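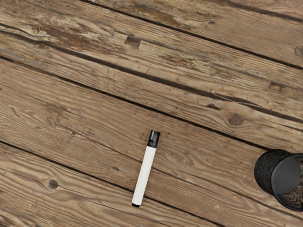 4. Setting up and running the marker bench

This section is for bench staff and shift leads at the Đào building. It covers the marker-and-cup job on the Isora cell, from the start of a shift to hand-back. Packing by hand is covered in section 3 and has not changed.

Issue date: 20 March 2020. Questions about this section go to Tuấn Cao, extension 1924.

4.1 What the cell does and what you do

The cell picks up dry-erase markers and puts them into desk cups for the Widodau training-room kits. It works to a target of 500 kits a shift. Before this, two people at each bench filled the cups by hand and a third checked them. The checker's job stays. The two filling jobs become one bench operator and one person on replenishment, and you swap between them at each break.

The bench operator:
loads and clears the work surface
runs the rehearsal before the first batch and after any change of stock
decides whether a stopped job is resumed or cancelled
signs the bench sheet

Nobody is expected to edit the cell's program. If a job can't be put right with the steps in this section, cancel it and fill the batch by hand until the shift lead has looked at it.

4.2 Before the first batch

1. Read the last entry on the bench sheet (form 1082). If the previous shift left a fault open, do not start.
2. Check that the gate is shut and the stop button is released.
3. Sign in at the panel with your own badge. Do not carry on under the last operator's sign-in. The panel logs every resume and cancel against the name shown.
4. Choose MARKER AND CUP from the job list.
5. Choose the stock type. For the standard kit this is the plain white marker with the black cap, and the black mesh cup.

Note: If the delivery is a different marker, even one of the same length, choose OTHER and call the shift lead. The grip setting depends on the width of the cap as well as the barrel.

4.3 Running the rehearsal

The rehearsal plays the job on the screen with nothing moving at the bench. It uses a simulated surface of old wooden planks in place of our bench top. Batell, who supplied the job, chose a rough, streaky background so that finding the marker is tested against something harder than plain worktop. Knots and seams in the wood are part of the test and need no action from you.

1. Press REHEARSE and wait for the overhead view. You should see the marker and at least part of the cup.
2. Find the marker. Check which end has the cap. The panel will ask you, and you answer CAP UP SCREEN or CAP DOWN SCREEN. If it is lying at a slant, go by the end nearer the top of the screen.
3. Find the cup. A cup lying on its side is a permitted start. Answer ON SIDE when the panel asks.
4. If the edge of the view hides some of the cup, answer PART SHOWN. This is also permitted, and the cell will take a second look before it plans a move.
5. Press NEXT to bring up the close view.

Caution: Answer from what is on the screen, and not from how you last set the bench. The two do not have to match during a rehearsal.

4.4 Checking the close view

The close view is taken low and from the side. With an upright marker it fills most of the height of the screen, and the planks rise slightly to the right behind it. The slope comes from the angle of view and is not a levelling fault.

1. Look at the line where the cap meets the barrel. It should be straight and clean. If the line looks broken or doubled, press REPEAT VIEW.
2. Look at the foot of the marker.

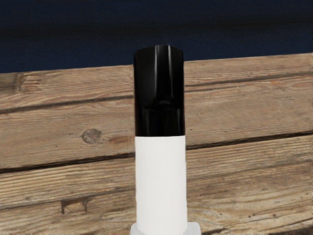 3. If there is anything wider than the barrel at the foot, answer BASE SHOWN. You do not need to say what it is. The cell leaves extra room at that height.
4. Compare the sides of the cap with the guide lines. A lean of less than one guide line is accepted.
5. Press ACCEPT, or REJECT if you are unsure. A rejected rehearsal is not counted against the bench or the operator.

Note: A black cap can be hard to tell from the dark blue background at the top of the screen. Use the shine on the cap to find its edges. If you still can't, turn the screen brightness up with the side key before you answer.

4.5 Starting the batch

1. Load the markers and cups as shown on the bench card.
2. Take your hands clear, shut the gate and press START.
3. Stay at the bench for the first tray. After that you may work at the replenishment rack, provided you can hear the panel.
4. When the panel chimes twice, a tray is ready for the checker. Slide it out through the side hatch. Do not open the gate for this.

Caution: Press stop before reaching in for a dropped marker, however close it is to the gate.

4.6 If the job stops

CUP NOT FOUND: Press stop, open the gate and look for the cup. Put it back inside the marked area, shut the gate and press RESUME.

CAP END UNCLEAR: Answer the question on the panel. If it asks a second time for the same marker, take that marker out and put it in the grey tub for the checker.

GRIP LOST: Cancel the job. Enter it on form 1082 and tell the shift lead before you start again.

4.7 Breaks, cover and training

The cell may not run without a signed-in operator. At a break, either finish the tray and sign out, or hand over to the person on replenishment, who signs in before you leave.

New operators work alongside a signed-off operator for 14 shifts. During that time they can run rehearsals alone but not batches. Staff who would prefer to stay on hand packing should tell Tuấn Cao before the end of May, when the next rota is drawn up. Hourly rates are the same for both.

The panel log is used to trace faults. Shift leads can see stops and answers by bench, and you can ask for a print of your own entries at any time.

4.8 End of shift

1. Let the current tray finish and press END JOB.
2. Clear the bench and return unused cups to the rack.
3. Write any open fault on form 1082, sign it and leave it in the holder.
4. Sign out. Leave the panel switched on for the night update.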